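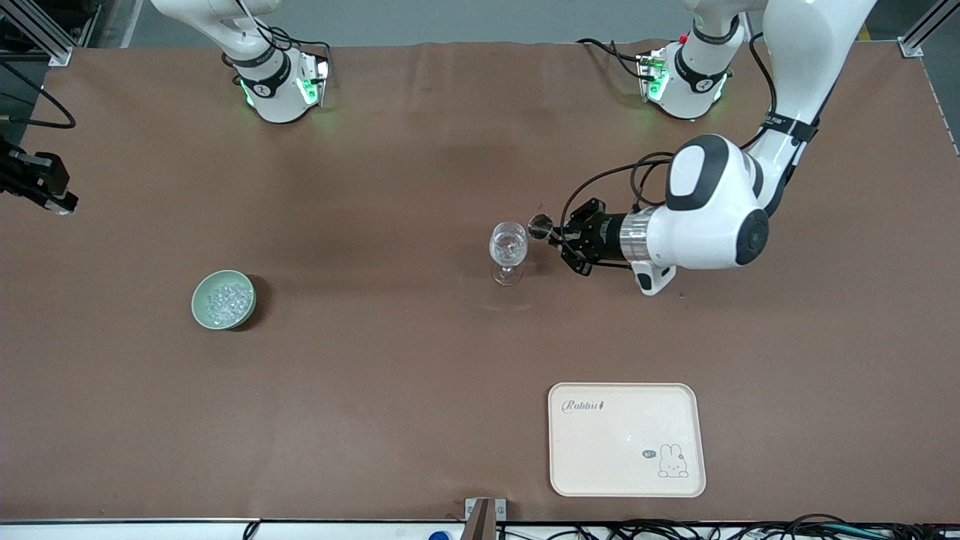

Siobhra Ó Dubhghaill

March is when I get itchy about the table. The heavy winter things come off it, the big candlesticks go back in the sideboard, and for a week or so there is nothing on it but a bowl. I love that week! It is the best chance all year to think about what you really want to look at while you eat your toast, and this month I want to talk about glass, brown tabletops and one very silly tray.

Let me start with the surface, as everything else depends on it. I used to be a white tablecloth person. Then I spent a winter with a plain brown covering on the big table and I have been trying to convert people ever since. Clear glass on white disappears. Clear glass on brown wakes up: you get the line of the rim, the round of the foot, and a soft shadow lying next to it that changes as the day goes on. A single stemmed glass with some clear liquid in the bowl is enough to look at. You don't need a set of twelve, and you certainly don't need them all to match.

Now the bowl. I am very fond of pale green pottery and I know plenty of you are too, going by the letters after last spring's piece on the Duscombe market. A pale green bowl sits beautifully on brown, a bit like the first leaves on a muddy path, and if you fill it with clear glass beads it catches every scrap of light going. People tend to think of beads as something for the bottom of a vase, under the stems, where they do a job and get slimy. Give them their own bowl! Fill it generously, well up the sides, and put it where you'd normally put fruit. Mine gets stirred by every child (and most of the adults) who walks past, and I have stopped minding, as it makes a lovely noise.

A few things I've learned about keeping beads looking good. They do go dull after a couple of months, mostly from dust and fingers. Tip them into a colander, run warm water and a little washing-up liquid through them, rinse until there are no bubbles and spread them on an old towel overnight. Don't put them back damp or you'll get a cloudy ring in the glaze. And if you have very small visitors or a dog who eats first and thinks later, put the bowl up on a shelf until they've gone home.

The Janholm shop sells beads loose by the scoop, which is much nicer than buying them in those little nets, and they let you mix sizes. I went in for one scoop and came out with 7. They also had 2 shelves of odd stemmed glasses at the back, singles from broken sets, and I had a wonderful half hour holding them up to the window. If you buy single glasses, flick the rim gently and listen, then run a fingertip round the foot for chips. The foot is where they always go, and it's the part you'll see most once the glass is standing on a dark table.

Which brings me to the tray. It is cream, rectangular with rounded corners, and it has the word "Rabbit" printed in dark lettering up in one corner. Down near the opposite corner is a little cartoon rabbit with long ears and a speech bubble saying "hi". That is all there is to it and I am completely smitten. The rest of the tray is left plain, so there's a good calm stretch of cream to put things on, and then there he is, saying hi. I think every table ought to have one daft thing on it. Glass and green pottery together can get a bit solemn, a bit like a waiting room in a nice clinic, and a rabbit sorts that out straight away.

Cream is a useful colour here as well. It lifts a corner of a dark table without the glare you get from pure white, and it is kind to green. If you haven't got a tray, a cream plate or a folded napkin does much the same (though it won't greet you).

As for where everything goes, I keep plenty of bare brown between the pieces. Bowl to one side, glass nearer the middle, tray down towards the corner. Then I leave it alone for a day and move one thing if it's bothering me. Last spring I fiddled with mine so much that we ended up eating in the kitchen.

Our table swap is back at the Bestia hall this month, doors open at ten in the morning. Bring one thing you're tired of looking at and take home one you aren't. The last swap saw 456 pieces change hands, and I'd love us to beat it. Glass should come wrapped in newspaper, please, and pottery with the chips pointed out on a sticky label so there are no surprises. There will be tea, and I'll be on the table by the door with a very large bag of beads to give away by the cupful until they run out.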